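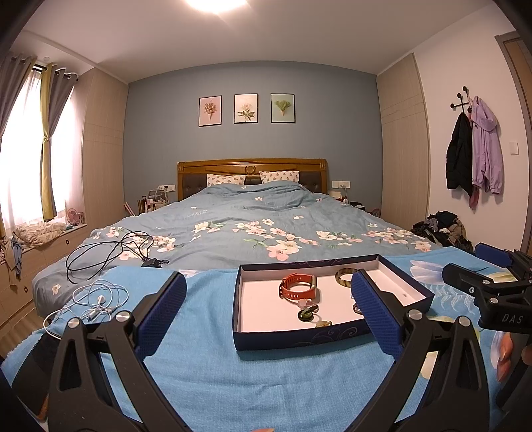 How to sort small jewellery and cables with one box lid

In our flat the small things always finish on the bed. Bracelets, keys, earphones, chargers, all together. For years I tried to put them directly into drawers, and I only moved the disorder from one place to another. Now I do it in a slower way, with the lid of a cardboard box used as a tray, and I want to explain it step by step.

What you need

A lid from a gift box or a shoe box, with sides high enough that a bead can not roll out. A pale inside is best, you see every small charm at once. Mine is dark blue outside with thin swirling lines.
A soft cloth, dry.
Some short ties for the cables. I use the ones from bread bags.
Small paper or fabric bags. I bought a pack of 100 from Palumbo, which is too many for one household, but they keep well.

Step 1. Make the bed first

Pull the blanket flat at the foot of the bed and put the lid there. It is not necessary to make the whole bed perfect, the pillow end can stay as it is. But do not work on a blanket with deep folds. A small earring goes into a fold and you will find it in September.

Step 2. Jewellery and keys in, cables out

Everything that is small and can be lost goes inside the lid. Everything with a wire stays outside, on the blanket. This is the only rule of the first round. Earphone cables are the worst thing to mix with necklaces, the two make one knot and you need an evening to open it.

If you have keys with a charm or a bow on them, let them go in the lid for the moment. They will leave again in step 4.

Step 3. Give each piece its place

Start with the big pieces. A watch with a silicone strap can lie along one side. A stiff bangle can stand on its edge near a corner, in this way it takes little space and does not press on the others. Then lay the beads in a loose coil in the part that is still free.

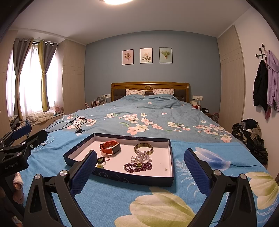 Do not pull a necklace by the pendant when you coil it. Hold it by the clasp, if it has one, and let the rest go down slowly by its own weight. With thin cord I do the same, and I leave the stone or the charm on top, so that later I can take it without searching. Crystal beads I keep a little apart from soft cord, they catch on it.

My neighbour Raffaele Ferri makes this step on the kitchen table with a towel under the lid. It works also, but then you must finish before dinner.

Step 4. Take out what is not jewellery

Now look again in the lid. Keys go back to the hook by the door. The watch goes where you charge it, mine sleeps on the bedside. If there are crumbs or dust in the corners, lift the pieces on one side, wipe with the dry cloth, then do the other side. Please do not turn the lid over to empty it — I did it once and I lost the back of an earring under the radiator.

Step 5. The cables

Take one cable at a time. Find the plug, shake the cable gently, and wind it around your open hand. Put the tie in the middle, not too tight. If you do not remember which device the cable belongs to, write a small label or put it in a bag with a question mark. After 2 months I give these to the repair shop in Clestden.

Step 6. Where to keep it

The lid can go in a drawer as it is, if the drawer is deep enough. For a longer time, or for travelling, put each necklace in its own small bag and then all the bags in the bottom part of the box, with the lid closed on top. Write outside what is in it. I write with a white pencil, a normal pen does not show on the dark blue.

The first time, all this took me about 50 minutes. Now it goes faster, and I repeat it when I change the sheets.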